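Teaching by Hand: A Conversation with Loubna Ezzat

When I called Loubna Ezzat on a gray afternoon in February, she asked whether I would mind holding on while she found somewhere quieter to sit, and then she talked to me for the better part of two hours. She is that kind of person. She taught high school shop for a good long stretch before she came to Welwood, the small robotics workshop where she now looks after what everyone there calls the demonstrations, and you can still hear the teacher in her. She stops to check that you're following. She goes back over the parts you pretended to follow.

Her work, in the plainest terms, is showing robot arms how to do household things. She sits at a desk with a second arm, a light one she can move around with her own hand, and whatever she does with it the working arm copies. The joint positions and the video are saved together, and later on a program is trained on a great pile of these recordings until it can have a go by itself.

"People imagine I'm writing code all day," she told me. "I write almost none. Raghavendra does the training side, and he's wonderful at it, but he'd be the first to say that what comes out depends an awful lot on what we put in. And what we put in is somebody's hand, on some particular morning, reaching for a cup."

I asked her why so much of it happens at a play kitchen, and she laughed, because she gets asked at every family dinner. "It's the right size! These are small arms. You can't ask one to lift a cast iron skillet, it would just sag. But a toy kitchen has a fridge door and an oven door and a sink, and plates in a rack, and little fruits you can pick up. All the same kinds of problems you'd have at home, only shrunk down to what the arm can reach."
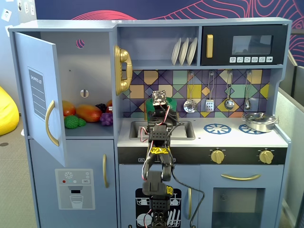
Learning to be slow

The first surprise for most newcomers, Loubna said, is how clumsy they feel. You would think that moving an arm by hand would be as natural as moving your own, and for the first few minutes it's anything but.

"You have no feeling in the fingertips. That's what gets people. When you pick up a grape at home you know you've got it, your skin tells you. Through the arm, you only know because you're looking. So everybody squeezes too hard, and everybody goes too fast, and then they get cross with themselves. I had Kenneth Padilla in here, who restores old clocks on the weekend, such careful hands, and he knocked the same plate down over and over and went off for a walk."

Her cure for this is a rule she borrowed from teaching teenagers to use a band saw. For the first 60 tries, nothing is saved. The new person just plays. They open doors and shut them, they pick up whatever they like and put it somewhere else, and Loubna sits nearby and keeps her mouth closed, which she admits is the hardest part of her job.

"After that we start recording, and I ask for one thing at a time. Pick up the cup. That's all. A clean start, a clean finish, hands still at both ends. If you hesitate in the middle, the robot learns to hesitate in the middle. Arnel had a habit of hovering before he closed the gripper, a sort of little think, and we ended up with a robot that hovered too. It was very sweet, really, but it wasn't getting any dishes moved."

She talked for a while about the difference between hovering and waiting, and I confess I had to have it explained to me twice. Waiting, as I finally understood it, is fine when there's a reason the camera can see. If a door is still swinging, you wait for it. Hovering comes from a doubt in the person's head, and the program has no way of knowing that, so it copies the pause without the thought behind it.

What the arm can see

This led us on to cameras, a subject on which Loubna has strong feelings. She likes a wide view that takes in the whole kitchen, and she likes a close one looking past the gripper's fingers, and she won't start a session unless she has checked both. The close view takes getting used to. The fingers are enormous in it, and when the arm is traveling everything behind them smears. 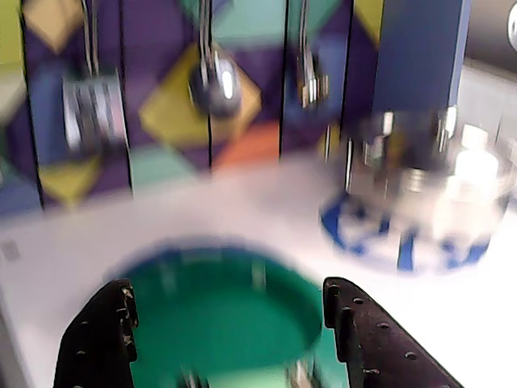

"I make everyone do a round using only the close view," she said. "I cover up the rest of the screen with a folder. They complain like anything. But if you can't tell from that picture where the sink ends, how is the robot supposed to? It hasn't got your memory of the room. So you learn to slow down on the way in, and let the view settle, and come at the thing from a side where you can see it between the fingers."

She moves things between recordings, too, and is quite stubborn about it. A plate shifts a little to the right, a cup turns around, something else is set down near it. Liên Phùng, who joined in the fall from a packaging company in Plaltow, apparently likes to set up the counter in the most awkward ways she can think of, and Loubna has come to depend on her for it.

"Liên will put a bottle exactly where you don't want it. I used to tidy up after her. Then Raghavendra showed me the results with her mess and the results with my nice neat counter, and I stopped tidying."

How many recordings does it take? She didn't care for the question. For something simple she asks for 100 good ones and then they see. For a door, more, and for anything with a handle and a lid she wouldn't guess. She throws out a fair number herself, watching them back at her desk with a cup of tea after everybody else has gone home.

"I don't throw out the ones with a mistake, mind you, not if the person fixed it. If you miss the cup and go back for it nicely, I want that. I want the robot to know that you can go back for it."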